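第四章 墙纸的裁切、上胶与张贴

读到这一章,说明您已经把旧墙面铲干净、补好裂缝,也刷过一遍底漆了,辛苦辛苦!接下来的活儿其实比前面有意思得多,只是需要一点耐心。我们建议您先泡杯茶,把整章从头到尾看一遍,再动剪刀。本章适用于Skarno系列无纺布墙纸和Hotovach系列纸基墙纸,两者步骤大体相同,不同的地方我们会单独注明。Aubert系列为织物面墙纸,胶的种类和晾置时间都不一样,请翻到第六章。

4.1 开始之前

请把下列物品放在伸手够得着的地方:卷尺、铅笔、铅垂线或水平仪、长剪刀、美工刀(多备几片刀片,钝刀片最容易把湿纸扯破)、宽刮板、软毛刷、接缝滚轮、海绵、两只水桶,以及Hellent墙纸胶粉一盒。

检查每一卷标签上的批号。同一面墙上的纸必须是同一个批号,例如批号327的纸就只和批号327的纸拼在一起。不同批次之间的颜色差别,在灯下往往看不出来,等到白天站在窗边一看,就很明显了。若发现批号不一致,请先不要拆封,带着小票去原来的店里调换。

注意:已经裁开的墙纸不能退换。

4.2 调胶

1. 在干净的桶里倒入冷水,水量以胶粉盒背面的表格为准。热水会让胶粉结团,请不要为了图快而使用。
2. 一边搅,一边把胶粉慢慢撒进去。慢一点,再慢一点。
3. 静置20分钟,再搅一次,直到没有疙瘩为止。如果还剩几粒小疙瘩,用旧丝袜过滤一下,效果很好,这是我们一位老师傅教的土办法。
4. 胶调好后盖上湿布,当天用完。

4.3 画第一条垂直线

很多人喜欢从墙角直接贴起,我们劝您别这样。房子住久了,墙角很少是正的,第一幅歪了一点点,后面会越贴越歪,到门框那里就没法收场了。

1. 从墙角量出墙纸的宽度,减去2厘米,在墙上轻轻做个记号。减去的这一点是要绕过墙角的。
2. 在记号处挂上铅垂线,等它完全停住,再用铅笔沿线画几个短记号,然后连起来。
3. 用铅笔,别用圆珠笔。圆珠笔的颜色会透过浅色的纸慢慢渗出来。

4.4 裁切与对花

素色墙纸按墙高加上下余量裁切即可,余量上下各留一掌宽,宽裕些心里踏实。有花纹的墙纸就要多想一步了。标签上印有花距,也就是同一个图案上下重复一次的长度。请用墙高加余量除以花距,有零头就进一位,再乘回花距,得到的才是每一幅应裁的长度。

1. 先把第一幅摊在地上,决定哪个图案要靠近天花板。较大的图案尽量完整地留在视线高度,被天花板线切掉半个会有些可惜。
2. 把第二幅放在第一幅旁边,上下移动,直到接缝两侧的图案对上,再裁。
3. 每裁一幅,就在背面上端写上序号,画一个向上的箭头。别笑,花朵和水果这类图案朝哪个方向的都有,忙起来真的会贴倒。
4. 大小图案混排的印花,请以最大的那个图案为准来对花,小图案自然会跟着到位。

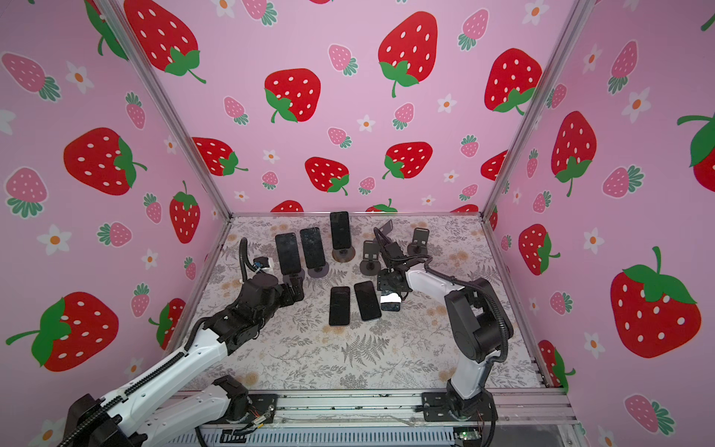
图4-3 草莓印花墙纸:大号红草莓、浅粉色小草莓与白色小花混排。

提示:像这样的满底印花,接缝处的小误差不太显眼,第一次动手的朋友不妨从它学起。条纹和格子则要严格得多。

4.5 上胶与张贴

1. Skarno系列:把胶直接刷在墙上,宽度比纸幅稍宽一些,刷匀,边缘尤其不能漏。Hotovach系列:把胶刷在纸背,然后胶面对胶面轻轻对折,不要压出折痕,按标签所写的时间晾置,让纸充分吸胀。
2. 站稳在梯子上,把纸的上端贴在天花板线处,余量朝上,侧边对准铅笔线。
3. 用软毛刷从中间往两边、从上往下赶气泡。手要轻,纸湿的时候比您想象的娇气。
4. 贴歪了不要硬扯,从下面揭开,重新对齐再贴。
5. 第二幅与第一幅平接,不要重叠。十几分钟后用接缝滚轮轻滚一遍。凸纹墙纸请勿使用滚轮,纹路会被压平。
6. 用宽刮板抵住天花板线和踢脚线,沿着刮板裁去余量。
7. 马上用拧干的海绵擦掉纸面上的胶,海绵勤洗,水勤换。

当心:在插座和开关附近操作前,必须先关闭该回路的电源,并用试电笔确认。取下面板后再贴纸,裁口要小于面板。墙纸完全干透之前,请勿恢复供电。

4.6 晾干

贴完以后关好门窗,让墙纸自己慢慢干,大约需要两天。请不要开暖气催干,也不要用电风扇对着吹,干得太急,接缝会张开。这期间看到一些小鼓包,先别着急拿针去扎,多数会随着胶水变干自己平下去。两天后仍在的,再按第七章的方法处理。

剩下的边角料请卷好收起来,连同标签一起保存,将来补一块磕碰的地方正好用得上。卷的时候印花朝外,放在床底或柜顶都可以,只要不潮。

本章由Ott Lill修订,修订日期2018年11月27日。订购补充胶粉请报货号588。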